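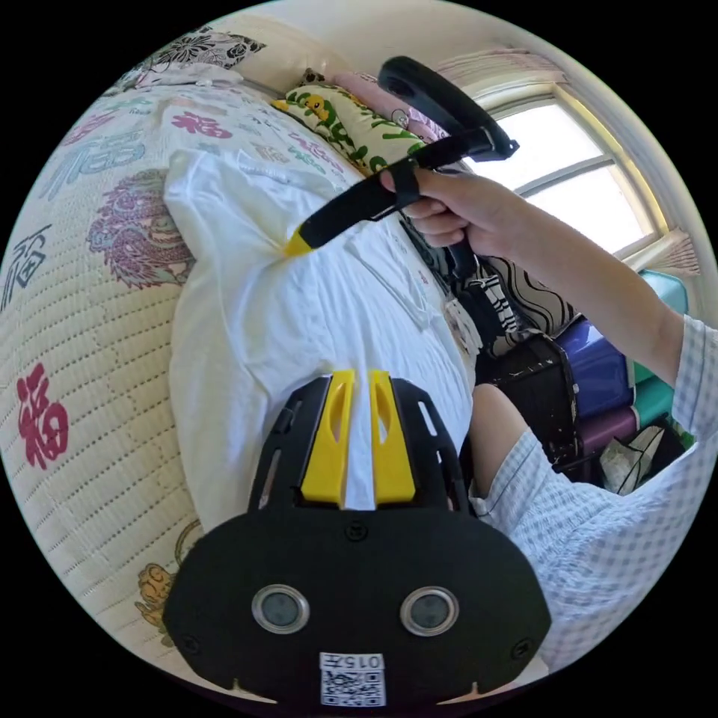 Purnus hand-held gripper with yellow slotted fingers, used with a second hand-held tool on a white garment laid flat on a bed.

Purnus Hand-Held Demonstration Gripper
Supplier: Visuvico
Page updated April 14, 2022

Purnus records two-handed manipulation for policy training without a robot on site. One operator holds a unit in each hand. Finger opening and tool pose are logged together and replayed on a matching arm.

Fingers: yellow, parallel, elongated cutout slot in each
Body: black plastic plate, two lenses side by side
Identification: QR label on the body
Sold as: pair or single unit

Method result
The Cinia garment set contains 1,182 demonstrations recorded in homes. After automatic filtering, 1,161 were kept for training. The trained policy was run 100 times on shirts not in the set. Runs that ended with a sleeve outside the fold outline were scored as failures. Most failures began with a missed grasp at the collar.

Compatibility
Log files open in Vītola 2 and later. Replacement fingers ship from July. Older mounts need the adapter plate, ordered separately.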